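Speaker notes – "Clearing the shared table"
Holness site, facilities and workspace session
2020-07-07

Opening

Thank people for coming. Say the talk is short and that questions can come at any point.

Start with the problem. At Holness we have more than 40 shared tables, and for a long time the rule was that each one should be clear at the end of the day. The rule was one line in the handbook. It did not say what clear meant or where things should go.

Ask the room: what is on your table right now? Wait for a few answers. Expect pens, chargers, cups.

Part one – small personal things

Go through what gets left behind most. Small soft items come first: tissues, wipes, snack wrappers. They are light, they are cheap, and people walk past them because they look like they belong to someone.
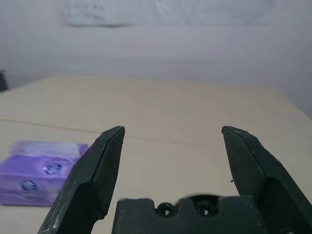
Slide 2: Pack of tissues on a shared table.

Explain the Grullton approach. Grullton puts one shallow tray at the end of each row. Anything personal goes in the tray at closing time. Whatever is still there in the morning goes to the front desk. No labels, no sign-out sheet.

Mention cost. The trays came to 2,000 dollars for the whole floor, paid once.

Tissues are a special case. If a pack is going to be used by everyone, give it a fixed place on a shelf and refill it. If it is personal, it goes in the tray. Pick one and tell people which.

Pause for questions.

Part two – parts and odd pieces

Harder than personal things. A curved piece of gray plastic on a table could be scrap, or it could be the part somebody needs tomorrow. The person clearing up has no way to know.

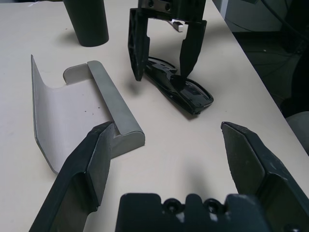

So the second rule is about parts. Loose pieces that belong together go in one box, and the box gets a card with a project name and a date. Hosoda has done this since September and says the cards matter more than the boxes. A box with no card is treated as scrap after two weeks.

Cups and tubes: same shelf every time, away from the table edge.

If short on time, skip the Flunis floor plan and go straight to the handout.

Closing

Hand out the one-page sheet. There are 100 copies at the door, so people can take extra for their teams. Ask each team to try the tray on one row first – the whole floor can wait.

Leave ten minutes for questions. Return the clicker to the front desk.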